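Home | Guides | Shelving | Book Care | Spare Parts | Contact

Winstead Home Library Guide
Section 3: Sorting and Stacking Your Books Before Shelving

By now your Kukia shelf should be upright, level and fixed to the wall, and you're probably itching to fill it. I know the feeling! Do hold off for an afternoon, though, if you can bear it. A bookcase filled in a hurry tends to get emptied again by the weekend, and a little time spent at the table first makes the rest of the job a pleasure.

You will need a clear table, a soft dry cloth, a pencil, some slips of scrap paper and a cup of something nice (kept on a different table, please).

3.1 Clearing a work surface

1. Choose a table with a smooth, plain top. A pale colour is handy because crumbs and grit show up on it, and grit is what scratches a glossy cover.
2. Wipe the top down and let it dry completely.
3. Bring your books over a few at a time. An armful is plenty.

CAUTION: Don't lay books on a tabletop that has been freshly oiled or polished. Wait until the next day.

3.2 Pairing and stacking

Start with the slim ones. Picture books and thin volumes are the first to go missing on a full shelf, slipping in behind their bigger neighbours, and I like to have them all out on the table where I can see them before I decide on anything else.
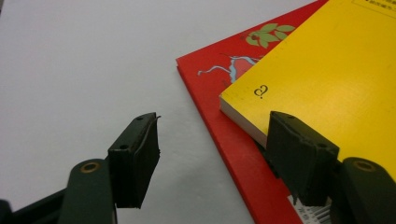
Guide text: RAFFERTY DELACROIX | Winstead Book Care | Wednesday, December 30, 2020

A thick yellow paperback lying across a thin red book is the sort of pile most of us make without thinking, and it's perfectly fine for a few minutes while you sort. With the two set down at an angle, there's still a strip of the red cover showing, leaves and all, so you can tell at a glance what is underneath. For anything longer than an afternoon, follow the steps below.

1. Put the book with the largest cover at the bottom of the pile, whatever its thickness. A small book underneath a large one leaves the corners above it hanging in mid-air, and they will droop in time.
2. Square up the edges with the flats of your hands. Tapping the pile on the table is quicker, but it's hard on the corners of a paperback.
3. Turn the spines so they all face you. If a pile starts to lean because the spines are fatter than the page edges, turn every second book the other way.
4. Stop when the pile is as tall as your hand is long.
5. Tuck a paper slip into the top book saying where the pile is headed. "Kids, bottom shelf" will do nicely.

NOTE: If you have books in more than one language, think about how your household looks for them. Some families keep each language together, and others prefer to mix everything by subject. Our own shelves are mixed, and we have grown quite fond of them that way. Whatever you choose, check which side each book opens from before you turn its spine outward.

3.3 Barcodes, stickers and labels

Leave a printed barcode alone, as it's part of the cover. A stuck-on label may come away cleanly, but test one corner first and stop if the colour begins to lift. Library labels should stay put, naturally — and if you come across a library book while you're sorting, pop it by the front door! I found one in May that I had been hunting for since the winter before.

3.4 Filling the shelf

1. Begin at the bottom with your heaviest books, and work upward.
2. Stand thick paperbacks upright, snug enough to support each other but loose enough that you can slide one out with two fingers.
3. Stand thin books between thicker ones, or lay them flat in a short pile at the end of the row.
4. Fit a Sasaki bookend (part no. 2647) wherever a row stops short of the side panel. For tall picture books use the deeper one, part no. 3383.

CAUTION: Each Kukia shelf board is rated to 17 kg. Bathroom scales are a good way to check a boxful if you aren't sure.

Once the rows are in, step back and have a look from the doorway. You'll almost certainly want to move something, and now is the time to do it. Section 4 covers the Grornent dust strip, which goes on after the books are in place.

Reader comments (3)

marlee_p: We did ours by colour, and my daughter is thrilled. I can't find a thing. Lovely guide all the same.

Tobin: Is the 17 kg with the books spread out evenly or all in the middle? Mine are mostly cookbooks.

Rafferty Delacroix: Hello Tobin, spread evenly, please. Put the cookbooks on the bottom board if you can, and keep the heaviest toward the two ends.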